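4.3 Starting a two-hand session in Trandholm

Trandholm records the left and right grippers as two separate streams and joins them when the session is closed. The steps below assume that both grippers have already been paired (section 4.1) and that you have a Custura workspace open.

1. Open the Session tab and choose New, then Two-hand.

2. Pick a scene profile. For cluttered tabletops use "table-mixed". It raises the feature limit in the tracker and turns on the glare mask.

3. Press Sync clocks. Wait until both offsets read under 2 ms. If one of them keeps drifting, close the preview window and try again.

4. Open and close each gripper fully. The jaw width bar should reach both ends of its range. If it stops short, run jaw calibration before going further.

5. Move both grippers slowly over the table until the map counter passes 200 keyframes. Keep the other gripper in view for part of this pass, as the joiner uses those keyframes to tie the two tracks together.

6. Press Record. Work at normal speed.

7. Press Close session. Joining can take up to 30 minutes on a laptop. Leave the lid open.

Note: Patterned cloths give the tracker plenty of corners, but the pattern repeats. If the track jumps by a whole square, set loop_check to strict in the profile and run the joiner again. There is no need to record again.

Note: Clear plastic over a cloth produces highlights that move with the viewpoint. The glare mask drops most of them. Do not raise its threshold above 7, or it will start removing white objects as well.

Caution: Do not rename stream files before the session is closed. The joiner matches them by name and will skip any it does not recognise.

Typical views with checked cloth, clear plastic and a second gripper at work: 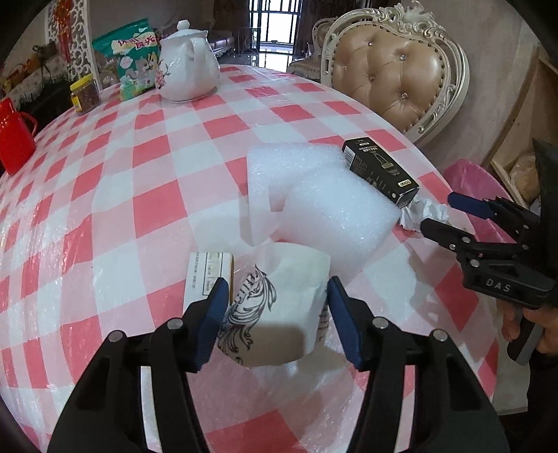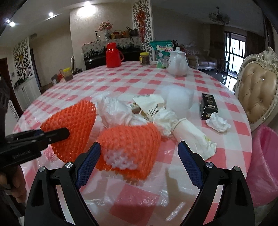 Reader comments on this section

Gilles Perrin: Strict loop checking fixed the jumps for me, but it roughly doubled the joining time. It would help to say so in the first note. Also, in the August build the setting has moved from the profile to the joiner's own options page, so step 2 and the note no longer match what is on the screen.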